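Ferkus Bench Tasks
Simulated workshop and household chores for single-arm robots

Product overview

Ferkus Bench Tasks is a set of simulated chores for testing robot arms fitted with a two-finger gripper. It is meant for teams who want to know, before they buy or build anything, which jobs around a house or a small shop a machine can be trusted with today and which it can't.

The set is made by Drustent and runs as an add-on to the Ferkus simulator. It comes with rooms, furniture, tools and fixtures, a scoring script for every chore, and a replay viewer. You supply the arm model and whatever controls it.

What is in the set

The chores are grouped by room. Each one has a start state, a goal state and a time limit, and each can be run with the objects in fixed places or moved around at random.

Kitchen: clear a counter, load a rack, open and close drawers, wipe a surface, put away cans.
Laundry: move items from a basket to a shelf, close a door, turn a dial.
Hall and living room: pick up items from the floor, straighten a chair, switch a lamp on and off.
Workshop: return hand tools to their places, hold a part upright, sweep offcuts into a bin, sort fasteners by length, reach past a tool without touching it.

The standard license covers 175 starting layouts. Extra rooms can be added later and use the same scoring files.

Can a machine do the chores yet?

Some of them. We get this question more than any other, so the answer is set out here by type of work.

Picking up a rigid object from a clear surface is in good shape. If the object has two flat sides and there is room for the fingers, most controllers our customers bring will lift it and put it somewhere else. Drawers and hinged doors with a proper handle are next. They fail more often, mainly when the arm starts from a poor angle.

Cloth is hard. So is anything that has to be done by feel, such as seating a peg or starting a screw. A controller that does well on the counter will often do badly as soon as the work moves below it, where the view is partly blocked and the arm has less room to turn.

The workshop layouts were added for that reason. A shop has sharp tools, narrow gaps and parts that stand up or stick out, and a person deals with all of it without much thought. The gripper has to come in with its fingers open, line up on both sides of the part, and keep clear of everything next to it. Drustent scores the approach separately from the grip, because a good grip after a bad approach is still a bad result in a real shop. 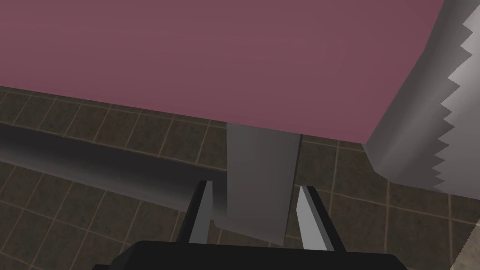 Workshop layout, gripper view: fingers open on either side of a gray upright, with the saw to the right.

Collision checking covers the whole arm, including the back of the fingers and the wrist. Contact with a cutting edge is logged as its own event and ends the run by default. You can turn this off if you want the run to continue, but the event stays in the log.

Scoring

Every run gives 2 scores. The first is completion: whether the goal state was reached inside the time limit. The second is conduct, which takes in contacts, dropped objects, excess force and any time spent pushing against something that will not move.

We report them apart and do not add them up. A controller that finishes a chore and knocks over everything nearby is not ready for a kitchen, and a single number hides that. Several customers asked for a combined score in earlier releases. You can make one yourself from the output file, which is plain comma-separated text.

Runs can be repeated from a saved seed. The replay viewer plays back from any camera in the layout, including the one carried by the gripper.

Trial at Narimness

Before release, the workshop chores were tried out at the Narimness test room in Kurtuluş, using a controller that had already passed most of the kitchen group. The team there ran 742 trials in February and sent back the full logs.

"The floor-level jobs were where it fell down," says Umut Erdem, who ran the trial. "On a bench it looked like a finished product. Under the bench it went in at an angle and clipped things. We would have found that out in a real shop, with a real saw, and I'm glad we didn't."

His team's notes led to two changes: the approach score described above, and a slow mode that caps finger speed near tools.

What it does not do

The set does not model dust, oil, worn parts or poor lighting that changes during a run. Blades do not cut and glue does not set. Cloth is included in the laundry group but is simpler than the real thing, and good results there should be read with care.

It is not a safety certificate. A controller that scores well has shown that it handles these layouts in simulation. Work near people still needs its own testing on real equipment — we can't do that part for you.

Requirements

Ferkus simulator, current or previous release
A desktop or server with a supported graphics card
An arm model with a parallel two-finger gripper (suction and multi-finger hands are not supported in this release)
A controller that accepts joint or end-point commands

Installation is by the usual Ferkus package manager. The workshop group is a separate download and can be left out if you only need the household rooms.

Licensing and support

Standard license: one site, any number of machines, all rooms listed above. Includes updates for 2 years and email support.

Classroom license: the same content with a limit on parallel runs. Proof of enrollment or employment is needed.

Evaluation copy: kitchen group only, fixed layouts, no time limit on use. Scores from the evaluation copy can be published as long as the release number is given with them.

Common requests

Custom rooms. Drustent builds rooms to order from a floor plan and a list of objects. Send dimensions if you have them. Photos help but are not enough by themselves.

Two-arm support. Planned, no release set. The scoring files already have a field for a second arm, and it should be left blank for now.

Using your own objects. Any mesh the simulator can load will work. Set the mass and friction by hand, as the default values are meant for small household items and will make a heavy tool behave oddly.

To ask for a quote, write to the sales desk with the license type, the arm model you use and the rooms you need.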